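Hi Triin,

May went well! Most of this month's money and time went into the cups and the holder for the tasting counter at Ullgate, so I'll start there and get to the budget lines after.

## Cups

We've settled on the ribbed-sleeve paper cup. Laimutė tried plain ones first and people kept doubling them up to protect their fingers, which ate through our stock fast. The sleeved ones from Brernus cost a bit more each, but we're handing out one per person again. We ordered 400 and have 296 left, and I'm happy with that pace for a first month.

The zigzag ridges are nice to hold, too. A couple of the regulars have started asking where we get them.

## The holder

Aivar has been working on this since the spring and I love how it came out. Round wooden base, black wire bent into a tall arch behind and a hoop across the front that goes around the cup near its middle. It takes one cup upright and you can set it down on the counter without looking. 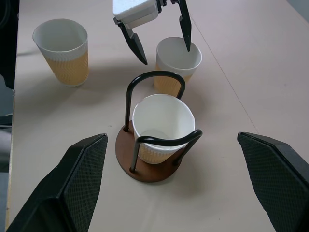 *Cup holder with one of the sleeved cups seated in it.*

Two things Aivar wants to change before we order more. The front hoop could come down a little so it sits fully on the sleeve, and he'd like the base slightly heavier for the outdoor days. Stergiou can do both. They quoted us for six holders in the same dark reddish-brown finish, and Deividas is checking whether the price holds if we go with a lighter stain on half of them. I'd keep them all dark, personally, but I'm willing to lose that one!

## Counter layout

We've been trying out where the holder should go when there are other cups out beside it. Tarmo had it at the far end for the first two weeks, and people reached straight past it. Having it near the middle, with the spare cups standing close by, feels so much better, and I'd like to make that the standard setup for all the counters.

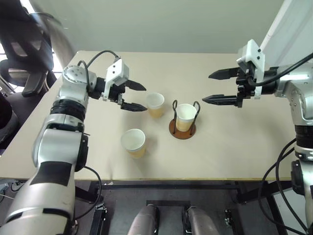
*Table layout with the holder near the center and loose cups beside it.*

The pale tabletop is staying. It suits the tan of the cups and it wipes down fast, so the darker one we had penciled in for Monday is canceled.

## Money

Spent to date: $2,646, covering cups, the first holder, wire and wood for trials, and the Grurnix delivery charge. The six new holders are not in that figure. I'll send the Stergiou quote as soon as Deividas has the final version.

## Next

- Aivar to redraw the front hoop
- Laimutė to reorder cups when we open the last box
- Tarmo to write up the counter layout on one page for the other sites

Could you let me know if the holders can go under equipment, or if you'd like them under supplies as before?

Deividas has the receipts if you need them.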